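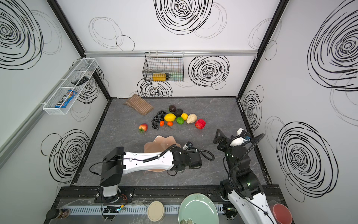 Wire baskets on a rental kitchen wall, how do I keep them up?

Posted by pindel_kitchen

Hi all, hoping somebody has been through this. I moved into a rental in November and the kitchen has exactly two drawers, so I bought a set of those wire mesh baskets to put on the wall over the counter (snacks, batteries, flashlight, all the junk that would go in a junk drawer if I had one). My lease says no holes over the size of a picture nail. I used adhesive hooks and the first basket came down at 5 in the morning and scared the daylights out of me. It took a quarter-sized patch of paint with it too.

The wall is painted drywall, kind of a satin finish. Do I need better hooks, or is there some other way to do this? I'd like to keep it under $200 for the whole wall, and I really don't want to lose my deposit over a bag of pretzels.

Kálmán Szekeres

I went through three brands of sticky hooks before I gave up and got a rail, and I wish I'd done it first! What I have is a tension pole setup, two uprights that squeeze between the counter and the underside of the cabinets with a rail running across. Nothing touches the wall except a couple of rubber bumpers. The baskets hook over the rail and you can slide them along when you need the outlet.

Measure the gap in two or three spots before you order, my counter was off by a good bit from one end to the other (old building). Mine is 16 inches at the low end. And put the heavy stuff near the uprights, the middle of the rail will sag on you if you load it up with cans.

If you want to stay with adhesive, wipe the wall with rubbing alcohol, let it dry, stick the hooks up and then leave them alone overnight before you hang anything. I skipped the waiting part every single time, so there's my confession.

For the paint patch, a dab of spackle, sand it lightly, and ask your landlord for the paint color. Mine had half a can in the basement and was happy to hand it over.

andow_b

just use nails. picture nails are allowed, you said so yourself. four per basket

prekeck

Please check the weight on those nails first, a loaded basket pulls outward as well as down and drywall doesn't love that. I'd go with the rail too. Also, is there room on the side of your fridge? Magnetic baskets are great for the light things like candy and batteries, and then you only need one basket over the counter. I did that on a Thursday after work and was finished before dinner.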